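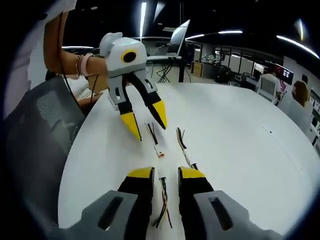 Joanne Pickford
Second-year student, Certificate in Environmental Practice

Old cables and chargers in Teslow homes: project report

August 29, 2019

Background

Most homes have a drawer or a box of old cables. The council in Teslow takes televisions and computers at its transfer station, but the signs there say very little about cables, chargers and small power supplies. My project looked at how much of this material people keep, why they keep it, and what happens when they are given an easy place to drop it off.

Method

I delivered a one-page survey in April to homes in two parts of town, the older streets near the railway and the newer estate at Cludar. I got 85 completed surveys back. The survey asked people to empty out wherever they kept spare cables, count them, and sort them into three groups: in use, kept as a spare, and no idea what it belongs to. Extension cords and anything wired into the house were left out.

After that I put collection tubs in the library foyer and at the Pal hardware store for six weeks. I emptied the tubs every Friday and counted everything by hand at the college. The library tub had to be swapped for a bigger one in the second week.

Survey results

The 85 households reported 2,588 cables and chargers between them. Phone chargers were the largest group, followed by the leads that used to come with printers and DVD players. The Cludar homes had fewer items than the older streets, and several people there wrote that they had thrown a lot out when they moved in.

The most common reason for keeping a cable was that it might be useful later. The second was not knowing where to take it. A few people said they had put cables in the kerbside recycling bin. This is a problem for the sorting plant, as long cables wrap around the rollers and the line has to be stopped to cut them off.

Collection results

I had planned for up to 3,000 items and the final count was 3,203. The library tub filled faster than the one at the hardware store, probably because it was beside the returns slot. I also found batteries in both tubs even though the sign asked people not to leave them. These went to the battery bin at the supermarket.

Everything else went to Undetti, a scrap dealer outside town. They pay more for cable with the plugs cut off, but I did not have time to do this. The payment covered the cost of the tubs and the printing.

Problems

The survey was only answered by people who were willing to go through their drawers, so it may not match the whole town. My counting in the first week was slow and I had to redo one bag after losing my tally sheet. I should also have weighed the bags before they left, as the council works in kilograms and asked me for that figure.

Recommendations

The council should add the word "cables" to the sign at the transfer station and to the waste calendar. A permanent tub at the library would suit people who don't drive. It needs a lid, and a separate slot for batteries. The library has agreed to keep the current tub until the end of the year.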